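Part 2: Fitting the Trallgate door sensors and fridge probe

By now you should have the Trallgate hub plugged in and blinking at you (if it isn't blinking, go back to Part 1, I'll wait). I've put this kit in at my place and at my mum's, so these are my own notes on top of the leaflet in the box, which is a bit thin.

What you'll want on the bench: the two door sensors, the probe on its flat grey lead, the sticky pads, a damp cloth and a soft pencil.

1. Wipe down the top edge of the fridge cabinet and the matching spot on each door. Use plain water with a drop of dish soap and let it dry right off. I rushed this the first time and found a sensor on the floor next morning!

2. Work out which sensor goes where. On a side-by-side, sensor A is for the left door and sensor B is for the right. Open one door at a time while you're marking up, and leave the other shut.
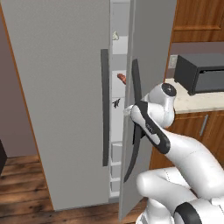 3. Pencil a small mark on the cabinet and another on the door, with a gap no bigger than 10 mm between them when it's closed. The sensor body goes on the cabinet, the little magnet goes on the door.

4. Peel, press and hold while you count to 18. Then leave it alone for the rest of the afternoon if you can stand to.

Note: the pads don't love textured finishes. If yours is pebbly, pick up the Pliltport mounting clips and save yourself the swearing.

5. Run the probe lead in over the hinge side, middle shelf, well away from the back wall. The lead is flat so the seal closes over it nicely. Check by shutting the door on a strip of paper and giving it a gentle tug.

Caution: never drill into the cabinet or the doors. There's refrigerant line in there and you can't see where it runs.
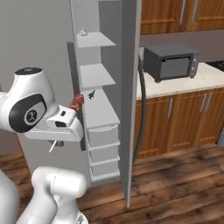
6. Set the door alarm delay in the Jang app. It comes set to 2 minutes, and I've left mine there, though you might stretch it on grocery day. Do a real-life test as well as the button one: grab something out of the fridge the way you normally would, hands full and all. Picture something like that lumpy reddish-brown item squashed up against the door handle, and you'll know the sort of moment I mean, with the door standing open. The alarm should chirp once the delay is up and stop when you close the door.

7. Check the log. It holds 1,000 readings before it starts writing over the oldest ones, so export it now and then if you like a graph (I do).

Note: if you've got the older Ikon hub, the alarm setting is under Zones and the chirp can't be turned down. Stick a bit of felt over the speaker.

Freezer probes are in Part 3, and they need the other lead.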